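3月17日　开放日演示记录

本次开放日由Nekico公司来访人员参加，演示内容为双臂协同操作，先在仿真环境中讲解，再由来访人员提问。Fatos Ristić负责讲解，Ankit Vishwakarma负责操作台及记录。

上午完成准备工作。仿真场景沿用去年12月的版本，桌面尺寸与臂座位置未作改动。随机种子设为3666，单次演示时长60秒，共安排5次。Griditz控制程序于演示前重新启动一次，日志编号236，启动过程无报错。

来访人员主要询问以下事项：两臂动作是否由同一规划器给出；物体姿态偏转后抓取点如何更新；阴影与地面纹理对视觉输入有无影响。前两项已当场答复。第三项目前缺少对照数据，待补做后以书面形式回复Chauhan方面联系人，并抄送Nekico。

演示对象为擀面杖，两臂分别从桌子两端伸向其左右两侧。桌沿一侧另置有彩色小球，本次任务不涉及，位置保持不变。

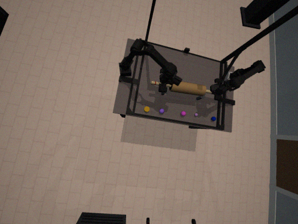

双臂操作实验组　工作记录

左侧夹爪位于手柄上方，右臂腕部靠近擀面杖右端。讲解时应说明左右手柄外观不同，左侧手柄近外端处有一圈偏红色的窄带，可作为辨认方向的参照。

待办：
一、Ankit整理来访人员提问，归入Kornico项目目录。
二、补做更换地面纹理的对照运行，种子不变。
三、讲解稿中关于坐标系的一段过长，由Fatos修改后重新提交。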